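Brindthorpe Film Synopsis Set

Version 2, released in May

Summary

Brindthorpe is a text collection of short film synopses in English, written for people who build search and recommendation tools. It holds 1668 synopses, each paired with a genre label and a short list of plot keywords. The films range from silent comedies to recent thrillers. No video, audio, subtitles or posters are included.

What is in the download

synopses.csv — one row per synopsis, with the columns film_id, title, year, genre, synopsis and keywords
genres.txt — the 10 genre labels, one per line
splits/ — lists of film_id values for training and testing
CHANGES.txt — differences from version 1

All files are UTF-8. Fields in the CSV are quoted, and line breaks inside a synopsis have been replaced with a single space.

How the synopses were written

Every synopsis was written from scratch by a contributor who had watched the film. Nothing was copied from distributor copy, streaming pages or fan wikis. Contributors were asked to keep to the present tense, name the main characters once, and leave out any opinion of the film. Endings are included, so expect spoilers.

Zainab Bako and Quang Mạc edited the text. Where they disagreed on a genre, Tegan Rakena made the final call. A film gets only one label, and this works poorly for some titles. Horror comedies are mostly filed under horror. Musicals go under musical even when the plot is a crime story. 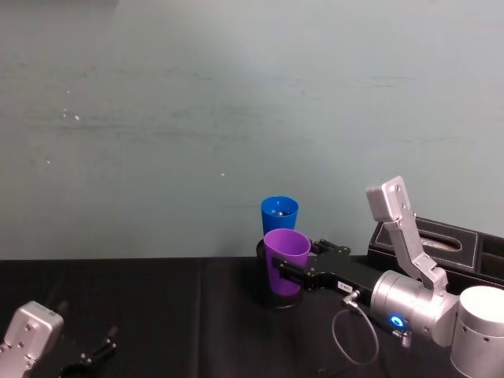 Changes from version 1

Version 1 had 1575 synopses. The new ones are mainly westerns and family films, which were thin before. The year column now gives the year of first public screening. In version 1 it was sometimes the year of home release, so please don't mix the two files without checking. Duplicate rows for films with an alternate title have been merged, and the second title is kept in parentheses.

Known problems

Some character names are spelled two ways within the same row, usually where the credits and the dialogue differ. Keywords for the documentary label are much shorter than the rest. Films under an hour are included but not marked.

The Pavier loader script reads an empty keywords field as the word "nan". Set the column type to string before loading.

License and contact

The text may be used and shared for any purpose with credit to the Brindthorpe editors. Film titles belong to their owners. Corrections go to Ifeoma Isah through the issue tracker — please give the film_id and the sentence you want changed.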